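Nosska Student Robotics Club – Frequently Asked Questions

Who can join?
Any student at Likside in grade 9 or above. No coding experience is needed. We have 28 members this year, and new ones can start in October or after winter break.

What do members work on?
The main project is tabletop pick and place. Teams work with everyday things like an eggplant and a tin can with a pull ring, set out on a cloth.

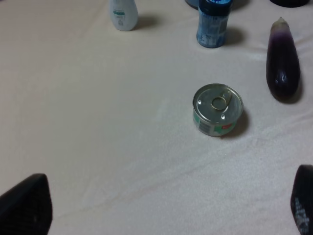

When does the club meet?
We meet Mondays and Wednesdays after last period, in the Abbasi Building. Each session lasts 2 hours.

Do I have to come to both sessions?
One a week is enough for most of the year. Teams entered in the Lirno Cup are expected at both – there isn't time to prepare otherwise.

How are the practice layouts chosen?
A different team picks the objects each week. They should vary in shape and size, from something as small as a jar with a screw-on lid to something with a long handle, like a frying pan. 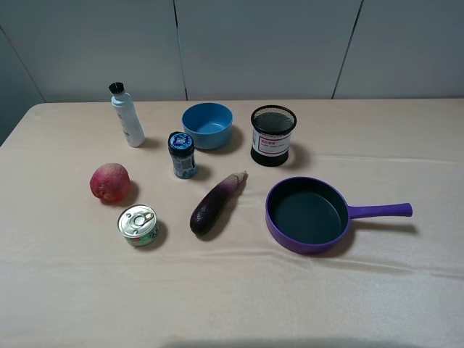 Rogelio Tan: My team started with the hard objects and lost two weeks. I'd tell new members to get one easy pick working first, then add to it.

Is there a fee?
Club sessions are free. Cup teams pay for their own shirts.

Who do I contact?
Iqra Cheema handles sign-ups. For questions about the Cup, ask Yasir Memon.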